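Werkstattbuch Projektkurs Robotik, Juni, 15:40

Greiferaufgabe, Durchgang 7. Ladan hat die Polster neu verklebt, die alten lösten sich an der Kante. Schließkraft im Skript auf 31 gesetzt, Pause nach dem Schließen 795 ms. Golnar führt die Liste.
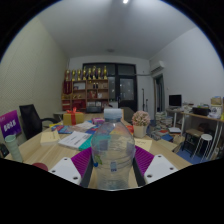
Bei glatten Flaschen langsamer zufahren, sonst kippen sie vor dem zweiten Kontakt. Datensatz liegt unter Prikik, Ordner Juni, inzwischen über 2000 Griffe. Offen: Kabel am linken Finger kürzen, Ersatzschrauben bei Lappalainen bestellen.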